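9 min read

3.2 Picking the surface

So before I get to the sorting task itself, I want to spend a little time on the tabletop, which I know sounds like a strange thing to give a whole section to. When I started the Pellska study I figured any flat surface would do. You put a table in a room, you put small household stuff on it (buttons, keys, paper clips, that kind of thing), and you ask people to find the one you name. Easy! Then I ran the pilot in January and the search times were all over the place, and a lot of the spread went away once I split the sessions by which table people had been sitting at.

I had three tables in that pilot. One was painted flat gray, one was a dark stained board from the Rarnport workshop, and one was pale wood with the grain left showing. People were slowest on the pale one when the target was a tan or cream item, and that part surprised me least. What I didn't expect was that they also told me they "kept seeing things" on it. Of the 29 people in the pilot, 5 pointed at a bare patch of wood at least once and said they'd found the item. None of them did that on the gray table.

I went back and looked at the pale surface properly after that, and I mean with my nose pretty much on it. The lines are fine and close together, and they set up a direction your eye wants to follow. Then you hit a place where the pattern loosens up into loops, and your eye stops there for a second. Figure 2 has a good stretch of this kind of wood, with the straighter grain through the center and the wavier part toward the upper right.

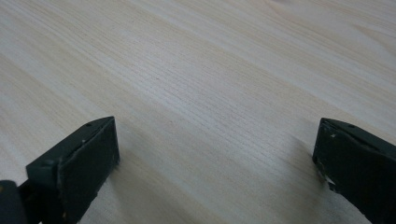 Figure 2. Pale wood surface with diagonal grain; the lines turn wavy toward the upper right.

Those loops matter for the results in Section 4, so bear with me. A soft, stretched-out arc on light wood is close in size and shape to a bent paper clip or the rim of a button, at least from where a seated person's eyes are. I started calling them "decoys" in my notes and the name stuck, so that's what I use from here on. A decoy, for this paper, is any closed or nearly closed curve in the grain that would fit inside the outline of one of our items. I marked them on tracing paper laid over the table. My rule was that if I had to argue with myself over a curve, it stayed out.

The other thing I had to sort out was the light. Pale wood with even a slight finish picks up a sheen, and the sheen hides some of the grain depending on where you sit. You can see a faint version of it across the middle of the wood in Figure 2, with grayer areas toward the upper left and lower right. For the main study I closed the blinds and used soft overhead light only, and I kept the chair in one spot with tape on the floor. That didn't get rid of the sheen completely, but it did keep it in the same place from one person to the next, and I can live with that.

I also thought about just covering the wood. Tseng boards are cheap and plain, and a cover would have made my life a lot simpler. But people don't look for their keys on a blank board at home, they look for them on a desk or a kitchen table, and I'd rather have a messier number that says something about a real desk. So I kept the pale wood as the main condition, kept the gray paint for comparison, and dropped the dark board entirely (it showed every speck of dust, and wiping it down between turns was driving me nuts).

The main study had 47 people, none of them from the pilot. Everyone did the full set on both tables, in an order drawn by lot, with a short break in between. The item list, along with the traced decoy map, is in the Ramier supplement. The item positions were the same on both tables, measured from the front left corner, so an item that landed on top of a decoy on the wood had a twin in the same spot on the gray.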